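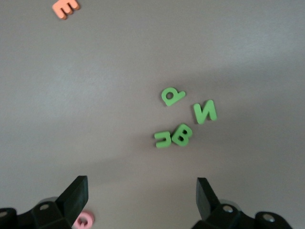

Home Diary Older Newer About

November 18, 2020

Spent most of the day on the handling rules with Rigoberto Nava. We are on the fourth draft and he still wants the layout section shorter. I agreed to lose the paragraph on lighting and kept the one on spacing.

The rule as it stands: foam pieces go down by hand, no pattern, and the layout is written in the log before the arm moves. Hands stay outside the tape until the operator says clear. If a piece goes off the table the run is stopped and marked void, even if the grasp before it was good. Rangi Ormsby thinks void is too harsh. At Orbridge they only marked such runs as doubtful, and by April they had 340 doubtful runs and no agreement on what to do with them. I would sooner throw them out on the day.

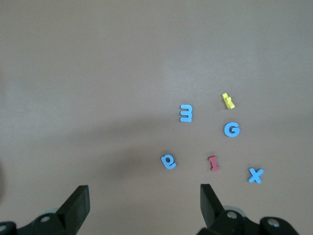

Mostly blue, with one red and one yellow. Fingers open.

After lunch I went through the old log. 2,769 entries, 881 of them with no operator's initials. Most of those are from before the Ilasis form came in, but not all, and a few are mine. Initials are now required at the start and the end of each run.

We still have no rule for letters that touch. Rigoberto would allow it if the log says so. I wrote that in with a question mark and sent the draft over to Coste at ten past five.

Bus home late. Need to order more tape.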